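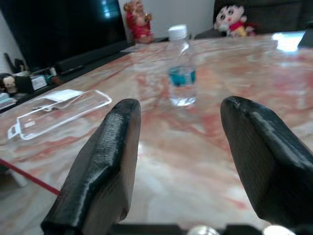

View from the wrist camera, bottle test.

Home Reviews Robotics Teaching Kits Long-Term Tests Contact

Carroll Teach Kit, two months in

The Carroll is a teaching kit for people who already own a two-arm robot and want to show it household jobs. It comes with a pair of wrist cameras, a head camera mount, a handheld controller, and the recording software, called Stetedo. You move the robot through a job, Stetedo saves the run, and after enough runs you train on them. We paid $1296 for ours from Plosgate and used it in a living room, on tile, with normal furniture and normal clutter.

Setup took one long afternoon. The wrist cameras clip on without tools. The cables are the weak part. They are stiff, they need a generous loop at each joint, and the clips that hold them let go when the wrist turns all the way over. We replaced the clips with cable ties in the first week.

The wrist view is good. The fingers stay in view, so you can judge the gap between them against whatever you are reaching for. Things farther off go a little soft, and a shiny tabletop throws back a bright spot from the ceiling light. Turning exposure down by hand in Stetedo helps. Auto exposure does not.

There are two ways to teach. In hand-guiding mode you hold the arm and push it through the motion. It is easy to learn and fine for one arm, but your own hands end up in the recording and your back gets tired. In remote mode you stand off to the side with the controller and keep your body mostly out of the way. We did nearly all our work in remote mode.

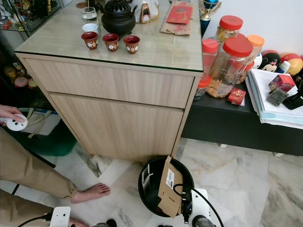 Controller in hand at the tea cabinet.

The controller is light and works with one hand. Its range was fine across the room. We had two complaints. The start and stop commands are too easy to trigger by accident, and there is no sound when a recording begins. I lost a good part of one morning to runs that had never started. A firmware update in June added a light on the arm base, which is hard to see from where you stand.

Stetedo itself is simple. Every run gets a name, a length, and a keep or discard mark. You can trim the front and back but you can't cut out the middle, so a fumble halfway through means doing the run over. Of the 300 runs we recorded, we kept 262. Most of the rest were my mistakes, and a few were dropped frames from the left wrist camera. Swapping the cable fixed that.

The manual says very little about how to vary a job. Our advice is to move the target a bit between runs and shift the small things near it too. If you leave everything in one spot, the robot learns the spot. We started with a water bottle on a folding table, with some flat plastic and paper left beside it.

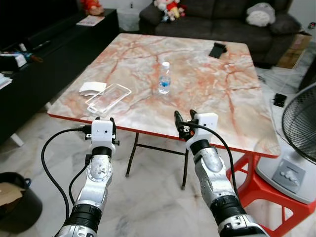 Syafiqah Rahman: I have the same kit and I'd go further on this. Change the height as well if you can. I did all mine on one table and then had to start over when we moved to a counter. Also, 37 clean runs got me further than a hundred sloppy ones, so please tell people to slow down.

That matches what we saw with speed. Stetedo plays runs back at the pace you recorded them, and small jerks in your thumb show up as small jerks in the arm. The smoothing setting takes some of this out, but at the high end it also rounds off the last bit of a reach, and the fingers stop short. We left it on low.

Bigger furniture is harder than tabletop work. Anything without handles asks for a careful approach, and a glass top with cups on it makes you cautious. For those sessions, plan on two people, one to drive and one to watch the arms and put things back.
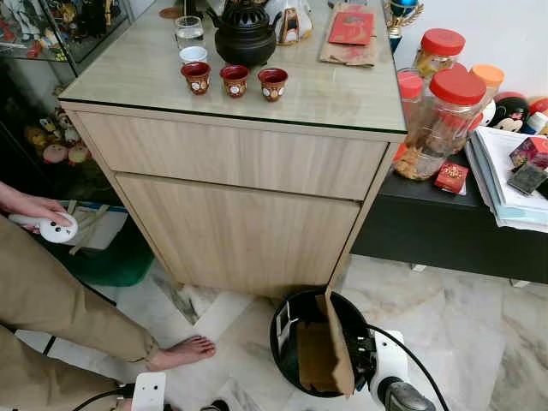

Darragh Mac Mathúna

Compared with the Skovville kit I used before, the Carroll has better cameras and a worse controller. The Skovville had a physical switch for each arm, and I miss it. Its software was slow to save, though, and it had no trimming at all.

Support from Plosgate was decent. I wrote twice and got a useful answer both times, the second one with a link to longer cables. They should be in the box.

Buy it if you already have the arms and the patience to repeat a job many times. If you only want to try teaching by hand on one arm, it costs too much for that. I'm keeping ours, and the next thing on the list is drawers.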